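Food Waste in Shared Student Kitchens: Project Report

Group members: Fadime Bozkurt, Recep Değirmenci, Daryna Chornovol, Defne Karakaya
Supervisor: Aslı Ateş

1. Background

The residence halls at Irden have shared kitchens on every floor. Students buy their own food, cook for themselves and throw out what they don't eat. The university weighs the general trash from each hall but does not separate food from the rest, so there was no figure we could start from. Our project set out to measure how much food is thrown away in two of these kitchens, which foods make up most of it, and why students say they throw it out.

We chose this topic after a course unit on household waste. Most of the studies we read dealt with families who shop and eat together. In a shared kitchen each person has one shelf in the refrigerator and half a cupboard, and food is bought in packs that are too big for one person.

2. Method

We picked 2 kitchens, one on the ground floor and one on the third. Each was given a separate bin with a lid and a sign asking residents to put all food waste in it, including peels and plate scrapings. We emptied the bins every evening after 9 p.m. for 3 weeks. The contents were sorted on a plastic sheet into five groups: bread and baked goods, vegetables and potatoes, fruit, cooked meals, and other. Each group was weighed on a kitchen scale and the weight was written down in grams.

We also handed out a one-page survey. It asked how often the person shopped, whether they planned meals, and what they had thrown out most recently. Defne Karakaya translated the survey so that exchange students could fill it in.

Liquids were left out. Coffee grounds and tea bags were weighed at first, but they were wet and made the "other" group hard to compare from day to day, so we dropped them and removed them from the earlier entries.

3. Results

Bread was the largest group in both kitchens. On the third floor the bin held 1,992 grams of bread and baked goods over the whole period, most of it sliced bread with mold on it. Vegetables and potatoes came second. Much of this was peel, but we also found whole potatoes that had sprouted and carrots that had gone soft.

Fruit came to 636 grams on the same floor, nearly all of it banana skins and apple cores. Cooked meals were a smaller share than we expected. Rice and pasta made up most of that group.
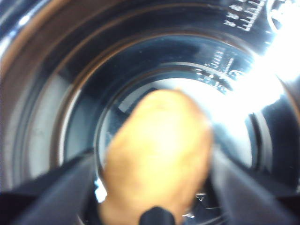

Figure 1. Rounded orange-tan item in a dark container, seen from above.

In the survey, the most common reason given for throwing food out was that the pack was too large. The second was forgetting that the food was there. Several people wrote that they could not see the back of their own shelf because other people's things were in front of it. Students who shopped with a list did not report less waste than those who shopped without one, which was different from what we had read.

4. Problems

Some residents kept using the general trash can, especially late at night. Daryna Chornovol looked into the general cans on four evenings and found food in them each time. Our totals are therefore lower than the real amount. The scale also had to be replaced in the second week when the display stopped working. We checked the new one against a bag of sugar before using it.

Sorting took longer than planned. Recep Değirmenci did most of it alone in the last week while the rest of us were taking exams.

5. Suggestions

We suggest a shared shelf in each refrigerator for food that is free to take, with a marker and tape so that people can write the date on it. Bread could be kept in the freezer, but the freezers in both kitchens were full of ice when we looked and would need to be defrosted first. The hall office has agreed to try the shared shelf on the ground floor starting in July.

A follow-up project should run for a full semester and cover more kitchens. It should also separate peels from food that could have been eaten, which we did not do.

The survey form and the daily weight tables are in the appendix.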